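Benchtop Automation Forum > Faults and Safety > Arm drops a few centimetres when the e-stop is pressed

saltbush_ned
16th June

Hello all, long-time reader and I've posted maybe twice, so please be gentle. I'll try to get everything in, and I apologise if it runs on a bit.

We run a small play kitchen setup at Ivwood, with one big white arm over a table, and it has been a lovely thing to work with since we got it going in May. Last week I hit the e-stop in the middle of a reach because the wrist was heading somewhere I didn't like, and instead of holding still the whole arm sagged before the brakes caught. I put a ruler beside it afterwards and repeated the stop from the same pose, and it came down 60 mm. That is a lot when your hand might be under there! Nobody was hurt, I'm glad to say, but it did give me a proper fright.

Things I have tried so far: restarted the controller, checked the payload setting (it was fine), and reseated the connector near the wrist. The log on the Trelum controller shows the brake command going out 178 ms after the button, which seems awfully slow to me, but I don't know what normal is for this model.

I've attached a view from overhead so you can see how the cables run and how close the arm works to the toy stove and the little bowl.

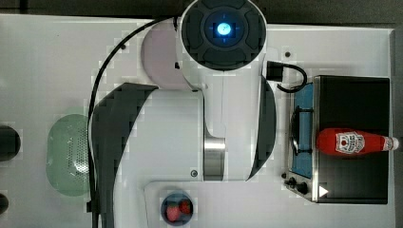 Cadwaladr: Before you go any further, please stop putting that arm over the table under power until this is sorted. I'd be looking at the brake relay first. Ours had the same sag, a bit less of it, and the contacts were worn to the point where they released late. Cheap part, fiddly to get at, and the arm was well behaved again afterwards. Do support the arm before you open anything up, won't you.

mossy_gumboot
I'm going to disagree a little, with respect. A worn relay usually shows up as a stop that is slow some days and fine on others. If ned gets the same drop from the same pose, I'd suspect the stop category is set wrong. Some controllers come with a delay so the arm can slow itself down under power before the brakes go on, and if the motors are losing power early you get that sag in the gap. Look for a stop delay in the safety settings. If it says 100 or anything like it, there's a good part of your answer.

Cadwaladr
Fair point about the delay, mossy, but 100 doesn't get you to 178. Something is still using up the rest.

saltbush_ned
Thank you both, you're very kind to think it through. The delay is set to 100, so well spotted! I hadn't touched that page and I'm a bit embarrassed that I never looked. The drop is the same each time from that pose, but I've only done it the handful of times, and I take the point about not doing more.

tealeaf_and_torque
Popping in to ask how many stops the arm has had in its life. We had a second-hand unit on a Besberg stand with more than 3000 emergency stops on the counter, as the previous people had been using the red button as an off switch - poor thing. The brake discs were glazed and no amount of fiddling with settings would have fixed it. Please teach everybody to use the normal stop for normal stopping.

mossy_gumboot
Seconding that. Though I still say settings first, as it costs you nothing but a cup of tea and ten minutes with the manual.

Cadwaladr
And I still say relay! But check the counter while you're in there, and don't change the delay without redoing your risk assessment. Shortening it can be hard on the gearboxes.

saltbush_ned
Will do. The arm is parked on its support and locked out for now, and I've ordered a relay regardless. I'll come back with the counter reading once I've found which menu it lives in.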